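Folding day, and a drawer that finally closes

I did it! I went through every T-shirt in the house, and the big dresser drawer now shuts with one finger. I started back in May with grand plans, lost steam, and picked it up again last weekend with a pot of coffee and the radio on loud.

The trick that got me going is from the Zurberg booklet my sister-in-law passed along. You fold each shirt into a little packet that stands up by itself, then file the packets in a row, front to back, like records in a crate. I was doubtful (I've been a stacker my whole life) but wow, what a difference! I can see every shirt I own without digging.

My method, after a lot of trial and error:

Lay the shirt face down and smooth it from the middle out with flat hands. Bring one side in, sleeve and all, then the other, so you have a long strip. Fold the bottom hem up to just short of the collar, then fold in thirds. Stand it up. If it flops over, the strip was too wide, so shake it out and go again. Thick cotton stands up best. The thin ones from my old Ollitel job slump a bit, so I tuck them between two heavier ones.

I've gotten my time down to 17 seconds a shirt, which makes me happier than it should. The drawer is a Nonow, 100 centimeters wide, and it takes 2 full rows with a little gap left for socks.

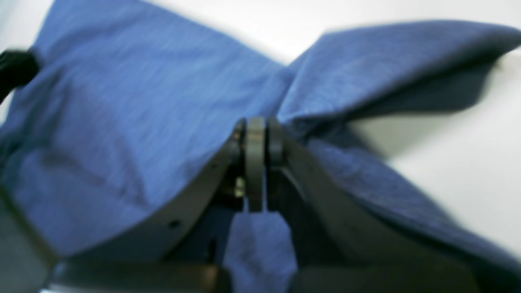
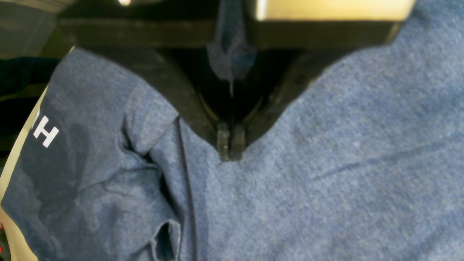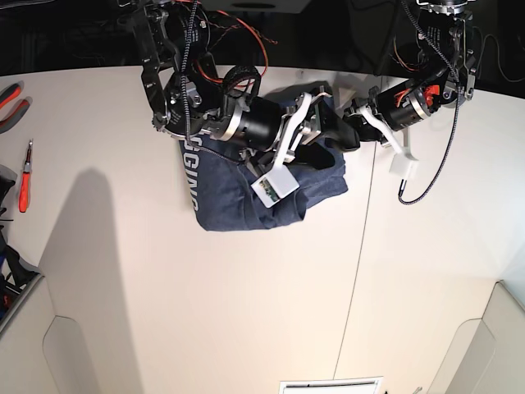

My favorite part is the moment before the first fold, when a shirt is still a heap and could turn into anything. I used to grab it anywhere and flap it around, and now I find the shoulder seams first and let the rest hang. It's so much quicker! Lettering helps too. On a navy shirt like the one in the last picture, bunched up with only "GING" showing, I'd go looking for the rest of the word, because big print tells you right away which side is the front and which way is up. Plain heathered blue gives you no such clues, so for those I feel for the label in the neck.

Sweaters are next, and after that the Panagiotou linen tablecloths, which scare me a little.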